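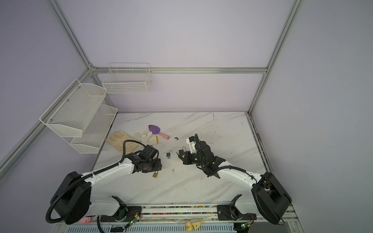
From: Rhydian Lewis
To: wultden-build
Subject: Re: Padlock job, cable slack and the left arm

Tania Sultana wrote:

> Rhydian, I had an hour on the cell after tea and ran the padlock
> routine with both arms. Three things.
>
> First, the left arm still faults if you send it out over the middle
> of the table and then roll the wrist. Zalo stops it with a joint
> torque error, number 641. It clears when you home the arm, then comes
> back on the next reach. I think it's the corrugated cable pulling
> tight, but I didn't want to cut any ties without asking.
>
> Second, can we settle what the table height is meant to be? The
> drawing says one thing and the config file says another, and the
> fingers on one side close a shade too high on the small brass lock.
>
> Third, I'd like to move the arms inwards on the track to get more
> overlap in the centre. Would that upset anything?
>
> Tania

Tania,

Thanks for writing it up. I'll take them in order.

641 is the torque limit on the last joint but one. I had it as well, in June, when the cable was clipped lower down. Yes, I think it's the cable. The loop from the base to the wrist was set with the arm folded, so there is less slack than you'd want at full reach. Please do cut the ties. Leave the one nearest the base and move the next one back towards it by the width of your hand, then roll the wrist through its whole range by hand with the motors off. If you feel any drag, give it more. I would sooner have a big floppy loop than a tight one, as long as it doesn't catch on the posts. Don't raise the torque limit to get round it. I tried that on the old arm and cracked a wrist housing.

While you're at it, check the plug at the wrist end. I pushed the right one home last time and can't remember doing the left.

On the height, believe the config file. The drawing was done before we packed the table up, and I never corrected it. If the fingers are closing high on one side only, it's more likely that arm's zero has wandered. Bring both arms down to the tabletop with a sheet of paper under the fingers, stop when the paper just grips, and write down both readings. Mine differed by 2 mm when I last did it, and I took the difference out in the offset line for the left arm. If it has come back, a mounting plate may be working loose. There are four bolts in each and they want doing up properly, with the arm parked upright so that its weight isn't hanging on the plate.

On moving the arms in, you can, but the cable chain has to be relaid first. It's made up from whatever colours we had and some of the links are stiffer than others. I had one pop open when the plate was slid too far in one go. Kumach have more of the same size if we need them. Watch the little green boards as well. The one beside the left plate has thin red and orange wires to it, and they won't stand being dragged. Unplug it, move the plate, then plug it in again. 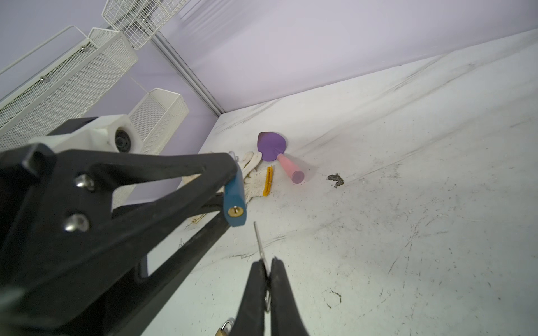 The part of the job I would like help with is the thin rod. Gripping it is fine, but it turns between the jaws as soon as the tip pushes against anything, so lining it up with a keyhole is hopeless at present. I have thought of cutting a shallow groove down the inside of the black fingers. Tania's suggestion a while back was a bit of inner tube glued to each face, which would be quicker to undo. Has anyone else on the list tried either? The fingers are easy enough to take off and I don't mind spoiling a pair.

Holding a lock by the shackle is a separate matter. I'd like one arm to keep the lock still at a known angle and the other to bring the tool to it. At the moment I set the angle by eye before each run. A small printed cradle on the table would do it, but then it only fits one size of lock, and I want to be able to swap the blue one for a brass one without changing anything else. Suggestions welcome.

The gloves and the trowel are for the next routine, picking up soft things and awkward handles, so please don't tidy them away. The knitted glove is much the harder of the two. The fingers fold under and the camera loses the edge of it against the white top. I may try a darker mat, though the marbled surface is stuck down well and I don't want to lift it.

Logging. Zalo has now saved over 1,684 attempts across all the routines and the disk is getting full. I'm going to keep the last 16 of each and copy the rest to the drive on the shelf. If you want any of the early ones left where they are, tell me before then.

Spares. Faulkner sent the wrong hex screws again, too long by a couple of threads. They will do for the baskets on the walls but don't use them on the gripper, they foul the strut behind. The proper ones are in the tin marked GRIPPER.

I'll be in most evenings after seven. If you do the cable before I get there, leave the left arm homed and switched off at the wall, and put a note on the bench saying which ties you moved.

Rhydian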